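Ukstead Residents' List
Home Archive Threads Search Subscribe Help

Posted Thu 4 July by the List Office
Print this message | E-mail this message

Subject: Re: Guest suite bookings and the revised cancellation terms

Dear members,

The List Office has received a number of messages regarding the revised terms for the guest suites at Ukstead, which take effect at the end of July. The message quoted below raises most of the points put to us, and it is answered to the whole list so that all households have the same information.

> I have read the new terms twice and remain unsure on several matters.
> The old sheet allowed a resident to cancel up to the evening before
> arrival without charge. The new one refers to a "notice period" in
> one paragraph and a "release period" in another. Are these the same?
> My sister visits every fall and her travel plans often change late.
>
> I would also ask why the booking fee is now taken at the time of the
> request. Under the earlier arrangement it was added to the monthly
> statement, and I knew of no complaints about that.
>
> Finally, is it correct that a household may hold only 2 bookings at
> one time? Some of us have family who come from a long way off and
> must plan well ahead.

The two periods are separate. The notice period is 9 days and applies to the resident who made the booking. A cancellation received before it begins carries no charge. A cancellation received within it carries the booking fee only, and no nightly charge is made for nights not used. The release period applies to the management office, which must offer any canceled nights to the waiting list before opening them to general booking. We accept that the two terms were placed too close together in the text, and the printed sheet will be corrected before it is sent to households.

The fee is taken at the time of the request as a result of the change in booking system. The former system, supplied by Okier, passed all charges to the monthly statement. Its replacement, Stetico, records a booking as complete only when payment has been made. The management office asked whether this could be altered and was told that it could not under the present contract. Residents who prefer not to pay by card may pay at the office desk during normal hours, and the booking will be entered while they wait.

The limit of 2 bookings per household is correct. It applies to bookings that have not yet begun. Once a guest has arrived, that booking no longer counts toward the limit, and a further one may be made the same day. A single booking may cover up to 9 nights.

The Virk building suites follow the same terms in every respect. Written remarks on the terms for that building may be sent to the List Office until the end of the month.
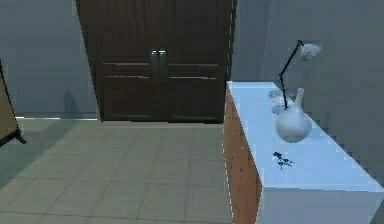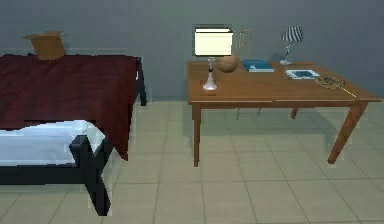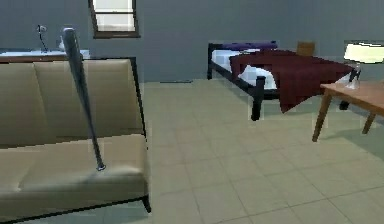 On the limit, one member has since written that it bears hardest on households with family abroad, who must buy their tickets long before the booking calendar opens, and that a third booking ought to be allowed when the first two fall in the same month. The member adds that the waiting list has worked well and should be left as it is.

The management office has agreed to consider this request at its next review. It has asked that households in this position write in with their expected dates – a short note is enough – so that the effect on the calendar can be judged. No change will be made before the new terms begin.

Several members also asked about refunds. Bookings made under the earlier terms will be honored under those terms, including the right to cancel on the evening before arrival. No resident needs to book again. Where a fee has been charged twice, once on the monthly statement and once through Stetico, the second charge will be returned to the card used. Please quote the booking number when writing. Bookings numbered up to 1,444 were made in the former system, and any question about them should go to the office desk, where the old records are still held.

The refundable key deposit remains at $300 and is not affected by any of the above. It is returned when both keys are handed in at the desk. Keys left in the suite or in a resident's mailbox are not treated as returned – please ask guests who leave early in the morning to use the drop slot beside the office door.

Replies to this message will go to the full list. Matters concerning a particular household's account should be sent to the management office directly.

List Office
Ukstead Residents' List

Previous in thread Next in thread Back to archive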